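# Unit 5: Launch Rumors and Release Windows
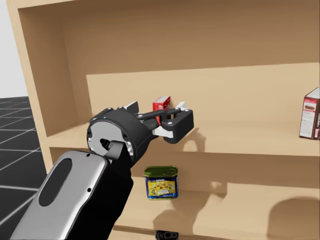
*Fig. 1. Robot arm reaching toward a red box on a shelf (computer rendering).*

**Scope.** These notes cover how a pre-launch claim about a consumer device is recorded, dated and graded. Pricing leaks are handled in Unit 6.

## 5.1 Terms

- **Announcement date:** the day the maker shows the device in public.
- **Pre-order date:** the day a buyer can first place an order.
- **Ship date:** the day the first paid units leave the warehouse.

Many conflicts between reports come from mixing these terms. A claim of "January" and a claim of "February" can both hold if the first refers to the announcement and the second to shipping. Record the exact word used by the source before comparing anything.

## 5.2 Source types

1. Filings and certification records. Strong on model numbers, weak on dates.
2. Supply chain reports. Useful for volume and part changes. Dates usually refer to production – add the lead time before using them.
3. Retail listings. Often placeholders. A listing with a price and a stock code carries more weight than one with a price alone.
4. Single-account posts. Grade on past record only.

Reposts are not separate sources. If 5 sites cite one post, enter one claim.

## 5.3 Worked case: Potix Tu

Pruvgate, a phone tracking site, logged 93 claims on the Potix Tu before launch. After reposts were removed, 2 independent claims gave a date. One said January and cited a retail listing. The other said February and cited a shipping schedule. The phone was announced in January and shipped in February, so both claims were graded correct, each under its own term.

The Bedance archive had merged the two entries and marked the January claim as wrong. The merged entry has no term field.

## 5.4 Exercise

Grade the claims in the course file using the terms in 5.1. Write up one conflict in no more than 200 words. State the term, the source type and the grade for each claim. Leave the grade blank where the term can't be determined.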